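Gorkadthorpe Makerspace – minutes, general meeting
Wednesday, June 15, 2022, upstairs room, 7 pm start (7:20 really)

Present: Mimoza Papadopoulos (chair), 22 members. Apologies were sent round by email, not repeated here.

1. Last minutes
February minutes accepted. One fix – the drill press belt was ordered from Grarholm, not Hoxha. Hoxha did the bench legs.

2. Money
351 dollars in the shop tin and the account together after the rent. Dust bags still to be paid for. Mimoza asked that receipts go in the folder the same week, not in a lump at the end. Agreed. Long talk about whether glue counts as a consumable or a project cost. Left as consumable for now.

3. Shapes board for the kids' table
Main item tonight. Board is glued up and on the blue table downstairs, everyone went down to look. Strips run the long way, the light and darker ones mixed as they came out of the offcut bin. Some liked the one dark strip toward the back, two people wanted it planed off and redone. Vote taken, strip stays.

Finish: mineral oil or hard wax. Mimoza for oil, easy to redo when it gets scruffy. Others said oil will pick up every crumb and marker. Agreed to try both on scrap first and bring the scraps to next meeting. No finish goes on the board untill then.

Front edge is thick and needs easing, it's where small hands and foreheads go. Round over with the router, smallest bit, then 220 paper if we have any left.
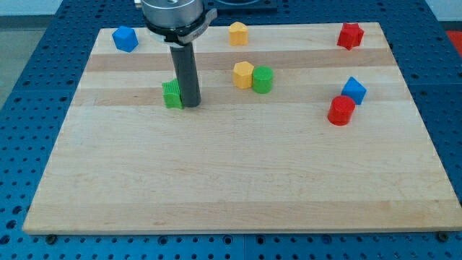 Item 3: board on the blue table, with the colored blocks out.

Blocks: two each of blue, yellow, green and red. General feeling the shapes are good, bright enough to find on the floor. The star was the favorite. Question about the ribbed green one – does it catch dirt? Soap and an old toothbrush should do it. Asked if we should buy a second set from Plaline so two kids can play matching. Price to be checked before anyone orders anything.

Storage – no agreement. Drawstring bag, lidded tub or a drawer under the table all suggested. Tub wins for open day, revisit after.

Action: edge – Mimoza. Test scraps – Mimoza, with whoever is in on the weekend. Price of second set – to be picked up by email.

4. Open day
1000 flyers printed, too many, but it was the same price as the smaller run. Leave some at the library and the bakery. Kids' table to go near the door so parents can see it from the tool wall. Need a rug. Saws covered and unplugged the whole day, no exceptions this time please.

5. Lumber rack
Still full. Anything without a name and date on it goes in the offcut bin at the end of the month. The long walnut piece has been claimed twice, please sort it out between you.

6. Any other business
Bathroom fan is loud. Someone has the good tape measure.
Dues going to 20 a month was raised, put off to next meeting as it was late.

Closed 8:50. Next meeting same room, date by email.

Comments (4)

petra_w
Walnut is mine, I wrote my name on the end, it got sawn off

benchdog
Vote for wax. Oil is never dry when you need it

Lou M.
we have a rug, kind of ugly, green. can drop it by Friday

benchdog
ugly is fine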